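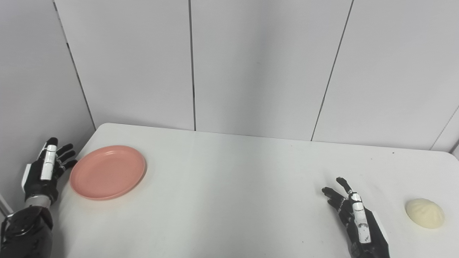
We drove up to Flikurstead in April for the Dallent open day. The sign at the gate said 832 visitors had signed up in advance, and the parking lot was full by 10 a.m., so we left the car at the Ross warehouse and walked back.

The tour starts in the old packing hall. Dallent made kitchen carts there for years and still makes a few, but most of the floor now goes to the Furna project, a two-handed robot meant for serving counters and small canteens. You get a badge and a paper map. The map has the restrooms in the wrong place.

There are several booths with white panel walls, and each one runs a single job. The one we stayed at longest was the steamed bun booth. The job is to pick up a bun and put it on a pink plate. The hands have black fingers and white thumbs, and they wait over the table with the palms facing each other until the operator gives the go-ahead. The guide said the bun is a good test object. It is soft, it has pleats on top that are easy to crush, and it doesn't sit the same way twice.

They had collected 2000 runs of this job by the time we visited, and 199 of those were done with the plate moved to a new spot each time. I asked how many had failed and was told that number was on a poster upstairs. I didn't find the poster.

Groups are capped at 50, which is too many for the booths. If you're short, get to the rope early. The talk in the upstairs room ran half an hour and was mostly about finger wear and spare parts. It was useful if you fix machines for a living, slow if you don't.

Lunch was soup and rolls for a flat price, cash only. The last tour leaves at 3 p.m. and the gate closes an hour later.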